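Rundance Tabletop Manipulation Project

The Rundance Tabletop Manipulation Project, usually shortened to Rundance, is a student robotics project based at the Perrin Institute in Cluvergate. It concerns the handling of everyday tableware by a two-armed robot and is carried out each year by students enrolled in the institute's practical automation course. The project also prepares the institute's entry for the Pumlow Cup, an intercollegiate competition in household robotics held every December.

History

Rundance grew out of a course assignment written by Ottmar Brandes, in which students programmed a single arm to stack identical blocks. Léonie Cordier, who took over the course from Brandes, replaced the blocks with plates, cups and cutlery and extended the work from one semester to two. The project was recognized as a credit-bearing activity on 16 Nov 2020. A second arm was added the following year, and the assignment was rewritten so that both arms had to be used in at least one stage of each task.

Format

Students work in teams and share one robot, which is booked in two-hour sessions. Each team chooses a task from a common list. The tasks include setting a place, clearing a tray, sorting utensils by type and returning a cup to its shelf. A team first guides the arms through the task by hand control, and the recorded runs are then used to train a program that attempts the task without an operator. Teams are required to keep a written log of every session, including those in which no usable run was recorded.

Tray clearing is regarded as the standard introductory task. A plate, a cup and several utensils are set out together, and the program must decide which item to lift first. Thin utensils lying against or behind a plate are treated as a separate grade of difficulty in the course handbook, as are see-through cups.
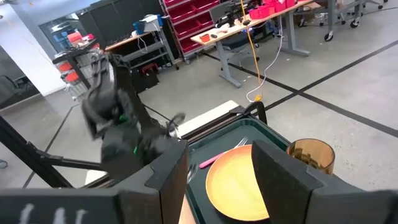
Marcelle Courtois has argued that the order of removal is given too much weight in the marking, and that a team which takes the fork before the plate should lose no points so long as nothing is dropped. The handbook was partly revised in response. Order is now marked only when a team has stated in advance which item it intends to lift first.

Assessment

A project is marked out of 1000 points, divided among the recorded runs, the unassisted trials, the session log and a final report. Dropped items, contact between the two arms and any manual stop are penalized. The highest total awarded to date is 961, given to a team led by Frøydis Blomqvist for a place-setting task.

Competition

The institute sends 2 teams to the Pumlow Cup, selected by their scores in the unassisted trials. Competition rules differ from those of the course in that tableware is supplied by the organizers and may not be handled by the teams beforehand. Gilles Pruvost has served as faculty adviser to the competing teams since the rule was introduced.

Archive

Session logs and final reports are kept in the institute library. The collection holds 238 reports, which may be read on request by students of the course.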